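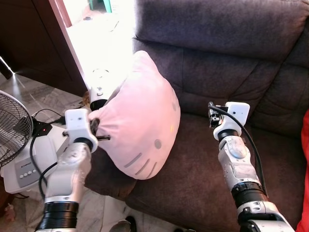
I went to the Hukwood natural hair open day expecting a sales pitch — and got one. Two hours on Plaketum, a curl cream that "works on everyone." Does it? 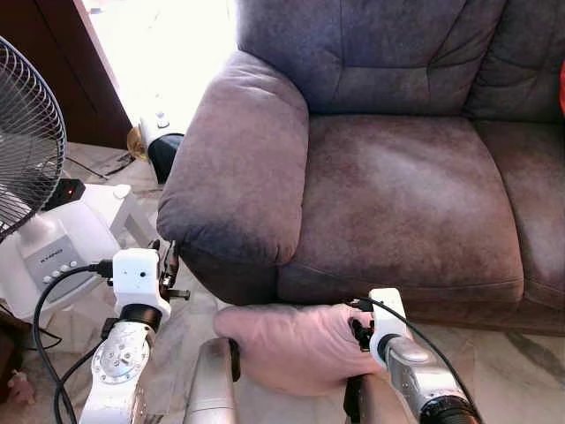
Xiaoqing Lü did the demo on hair that was already gorgeous.

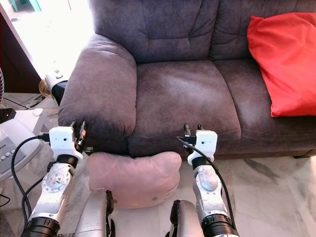 Soft, plush and a little sunken in the seat.

Tickets cost $16, samples extra. My twists still felt dry by bedtime. A padded armrest like that one would suit a long braiding day, so I'll give Hukwood comfort.

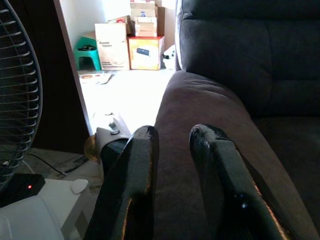 Plaketum I'm leaving on the shelf. My shea butter costs less, and I know what's in it. Fuzzy dark upholstery and greasy cream don't mix anyway.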